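Support > Tables > Wikenero height-adjustable table > Section 4: Levelling and care

4.1 Before you start

The table leaves the works with its four feet wound fully in. It must be levelled once it has been put where it will be used, and again whenever it is moved. Levelling takes one person; lifting takes two.

You will need:
the 14 mm open-ended spanner from the parts bag
a spirit level, at least as long as the short side of the top
a soft, dry cloth

CAUTION: Do not drag the table by its top. The fixings between top and rail are not made for a sideways pull and may work loose. Lift by the rail.

4.2 Levelling the feet

1. Clear the top. If the table has been loaded, wait a few minutes for the floor covering to recover.
2. Press down on each corner in turn. Note which corner rocks.
3. Loosen the lock nut on that foot by half a turn, anticlockwise as seen from below.
4. Wind the foot out by hand until it just meets the floor. Do not use the spanner on the foot itself.
5. Place the level along the long side, then the short side. Adjust the other feet as needed, always winding out and never in.
6. When the bubble is central both ways, hold each foot still and tighten its lock nut.
7. Press down on each corner again. If the table still rocks, go back to step 2.

The feet have 25 mm of travel. If this is not enough, the floor is outside the limits given in Section 2 and packing plates (part 389) must be fitted. Folded card is not a substitute and will pack down under load.

NOTE: On thick carpet the reading will drift for a day or so after fitting. Check it again before the lock nuts are finally tightened.

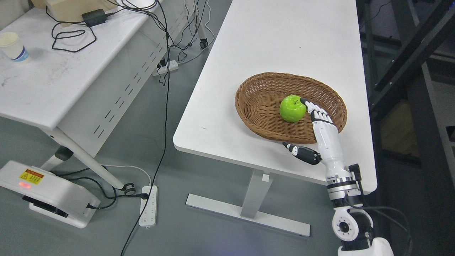 Fig. 4.1 — White top with rounded corners, basket towards one side.

4.3 Loading the top

The permitted load is printed on the label under the rail and applies to a load spread over the whole top. Heavy items should stand over the rail where possible. An overhanging item puts more strain on the fixings than its weight would suggest — keep such items to the middle third.

Do not sit or stand on the table. Do not clamp vices, mincers or lamps to the edge unless the Harnport edge plate has been fitted (see Section 6).

4.4 Cleaning

1. Wipe the top with a damp cloth and a little washing-up liquid.
2. Rinse the cloth, wring it out and wipe again.
3. Dry at once, including the underside of the edge.

CAUTION: Scouring powder, wire wool and cleaners containing bleach will leave shiny patches on a matte top. These cannot be polished out, and damage of this kind is not covered by the guarantee. 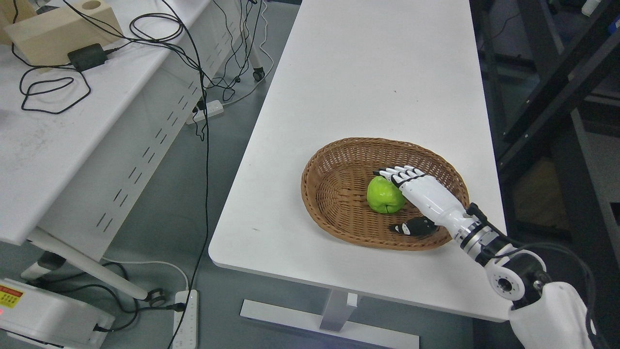
Marks on the top come mostly from things left standing in one place, and the remedy is to move them from time to time. Hard feet should be given felt pads. Woven goods need a little more care, as grit collects in the weave and scratches when the item is slid; a wicker basket such as the oval one with the apple in it should be lifted clear, shaken out away from the table and set down on a mat. Overripe fruit should be taken out promptly, as juice that seeps through will stain if left overnight.

4.5 Periodic checks

Check the lock nuts two weeks after first levelling and every November after that. Check the rail bolts at the same time, using the hex key supplied. They should be firm but not forced. If a bolt turns without tightening, stop using the table and order the Kuroda insert kit from the Wendorport parts desk, quoting the number on the rail label.

Section 4 revised 30/06/2018. Text: B. Mägi. Checked: V. Mägi.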